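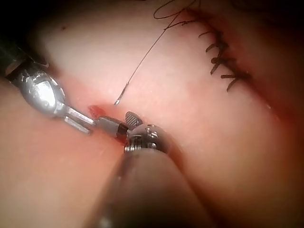

## 4.2 Closing the incision on the tissue pad

1. Bring both instruments to the incision.
2. Keep the black suture thread clear of the jaws.
3. Place interrupted stitches along the incision. Leave the knotted tails long enough to grasp.

**Caution:** Do not pull on a tail to lift the pad.

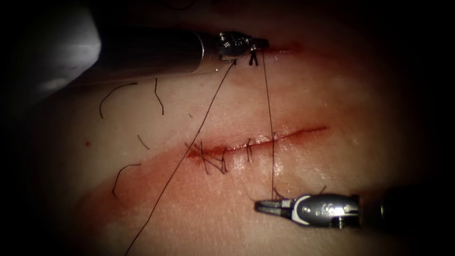 *Page last changed: April*

4. Hold the strand in the jaws below the incision before starting the next stitch.
5. Stop after 18 stitches and inspect the wound edges.

**Note:** Replace the Nullis pad after 500 stitches. Report defects to Mayu Kamata.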